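Kenari Adds Ferry Crossings to Its Island Travel Booking Site

July 13, 2026
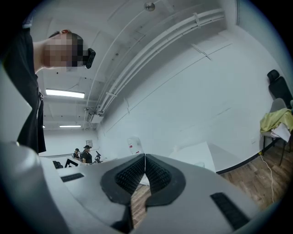

Kenari, the travel booking service owned by Clinen, now sells passenger ferry tickets alongside its guesthouse and small hotel listings. The first routes are run by Jetik Ferries and link the mainland terminal at MacLeish Harbor with 6 islands.

Travelers can book a room and a crossing in one order and pay for both with a single card charge. Tickets are sent by email and can be shown on a phone at the gate. Foot passengers and bicycles are covered at launch. Car spaces will be added in February.

Kenari lists 881 places to stay, and 381 of them are within walking distance of a ferry landing. Those listings now show the day's sailing times next to the room rates.

If Jetik Ferries cancels a sailing, Kenari will refund 100 percent of the fare. Guests who miss a night's stay as a result may move it to another date at the same property, subject to open rooms.

Ferry booking is open now on the Kenari website. Travel agents with a Clinen account can use their existing login.

Media contact: Clinen Press Office, MacLeish Harbor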